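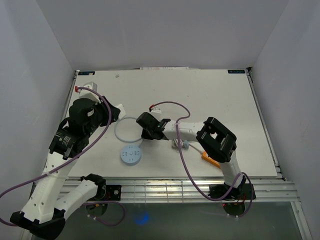 *Light blue cable and round power strip on the white tabletop.*

# Laying a Cable Run on a Flat Board

Skamville bench notes, sheet 2849. Revised September 2020.

This sheet covers a single flexible cable laid flat on a board with screw-down clips. It does not cover mains wiring or anything that carries power during the work.

## Parts and tools

- Board, flat and clean on both faces
- Flexible cable, 246 cm
- Cernotari open clips, sized to the cable jacket
- Small screwdriver
- Pencil, steel rule, masking tape

## Prepare the cable

1. Uncoil the cable by turning the coil. Pulling loops off the side puts a twist in every turn.
2. Lay it straight on the floor or a long table and leave it for 40 minutes.
3. Run a dry cloth along the jacket. Reject the cable if you feel a flat spot or a nick.
4. Mark the midpoint with a short piece of tape.

## Mark the board

1. Draw the centerline of the run in pencil.
2. Round each corner. The inside radius should be at least four times the outside diameter of the cable.
3. Mark a clip position on each side of every bend, just past the point where the curve becomes straight.
4. On straight sections, space the clips evenly. Keep them clear of the board edge.

Measure along the finished line before fitting any clips. On our standard board the line comes to 91 cm, and the remaining cable is split between the two ends.

## Lay the run

1. Screw the clips down with the openings facing the same way.
2. Place the tape mark at the middle of the line and press the cable into the nearest clip.
3. Work outward to one end. Hold the cable down ahead of the clip with one finger and seat it with the thumb of the other hand.
4. Return to the middle and do the second half the same way.
5. At each bend, shape the curve first, then close the far clip.

Do not pull the cable tight through a clip. If there is slack between two clips, lift the cable out and reseat it from the last good clip.

## Check

Sight along the straight sections at board level. The cable should touch the board over its full length. Lift each end lightly; the first clip should hold without the jacket sliding.

A cable that rises between clips usually has a twist in it. Open the clips back to the midpoint, let the loose half turn freely, and lay it again. If it still rises, go back to step 2 of the preparation.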